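Projects > Grippers > Hand-held

Yellow Fingers, Black Cloth

June 24, 2024 — by Gwilym Maddocks
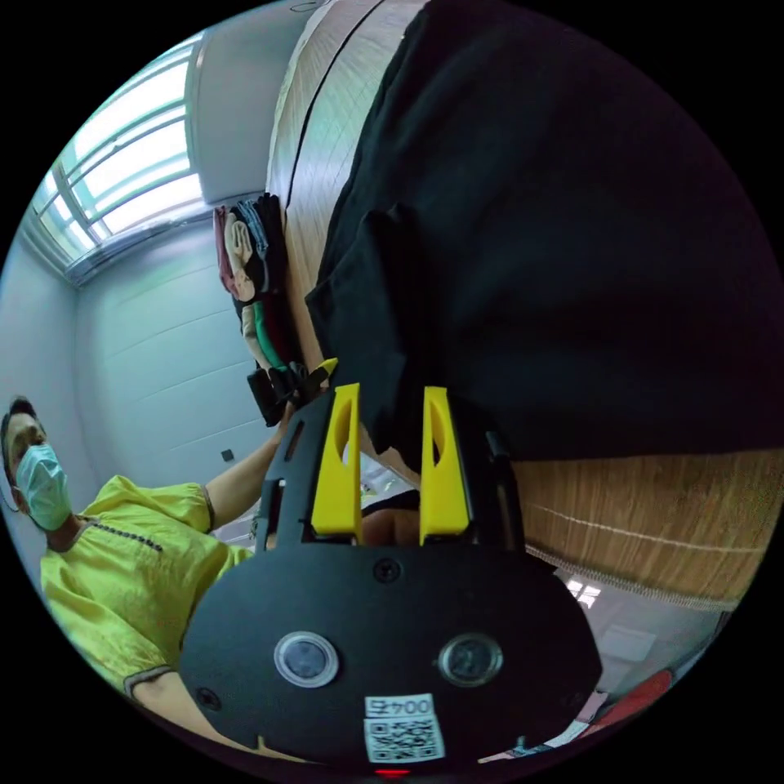
Build notes, no. 31

Folding has taken over my life and I'm loving it! If you've been following along since April you know the gripper started as a lump of parts in a shoebox, and now it's a real tool that I carry from bench to bench at the shared shop like a kid with a new flashlight. Two yellow fingers, a black body, a trigger in the back. You hold it, you do the chore, it records what the chore looked like from the fingers' side, and someday (fingers crossed, sorry) an arm on a stand does the same chore without me.

The big change this month is the fingers. The old pair were solid and stubby and I'd been putting up with them. The new ones are tall and tapered with a long oval cutout up near the top half of each one, and the cutout does so much more than I expected. I only put it in to save print time. But with that window in there the tip gives a little when it closes, so it settles onto a fold of cloth and grabs it instead of pushing it away. I must have picked up the same dish towel 50 times the first evening just because it felt so good.

The faces are flat all the way up. I went back and forth on that. Ribs looked great on screen, and on hard things like mugs and blocks they were fine, but on a knit shirt they left me tugging to let go. Flat it is. I rubbed the inside faces with fine sandpaper to knock the shine off and stopped there.

Yellow was the only spool I had with enough left on it, by the way, and now I wouldn't trade it. Against black fabric the tips stand out like traffic paint. Which brings me to black fabric!

Black fabric is the hardest thing on the table right now. A pair of jeans has seams and pockets and a waistband, so there's always something telling you where you are. A big piece of black cloth in heavy folds has almost nothing. The folds go dark inside, the edges disappear into each other, and half the time I can't tell by looking whether I've got one layer or three. I spent a whole session on it and came away with six runs I'd keep. Folded piles with different colors in them are a vacation by comparison.

What helped:

Going in from the side of a fold, low, with the fingers almost closed already. Coming straight down just flattens the thing.

Turning the wrist before lifting. I kept lifting first and then turning, and the cloth would swing and wrap itself over the lens.

Slowing down. I know, I know. But my early recordings look like somebody swatting flies.

Now, the mount. The front plate has had three shapes and the rounded shield is the one that's staying. The square one snagged on everything with a hem. The side rails are taller too, so there's something to rest a knuckle on, and the screws finally sit where I can reach them with a normal driver — the last version needed a stubby one that lives at the bottom of somebody else's toolbox.

The trigger linkage is the part I still grumble about. It's a Grallard kit linkage that I cut down, and it has a bit of slop right at the end of the squeeze, just where you want to feel the cloth. I tried shimming it with tape (works for a day) and then with a washer (works until it rattles). Next try is a printed bushing, and if that fails I'll draw the whole linkage again from scratch, which secretly I'm looking forward to.

On the software end I've named the recording script Fuleditz, for no reason I can defend, and it's up to 2526 saved clips counting all the bad ones. Sorting those is slow going. I watch them on the couch at double speed and tag them good, messy, or hopeless. If you've ever watched yourself do laundry from the point of view of your own fingertips, you know it's weirdly relaxing.

Next up: socks. Small, stretchy, they come in pairs, and they roll. I can't wait. I also want to try a softer filament on just one finger and leave the other one stiff, after a comment on the last post suggested it. If you've done that on your own build, tell me how it held up and what settings you printed at, I'll take anything.

Recent posts
Build notes, no. 30: Sanding, more sanding
Flendidari, my first gripper, gets taken apart
A shelf for the Scanlon printer
Why I gave up on ribbed fingertips
Wiring a trigger switch in a tight handle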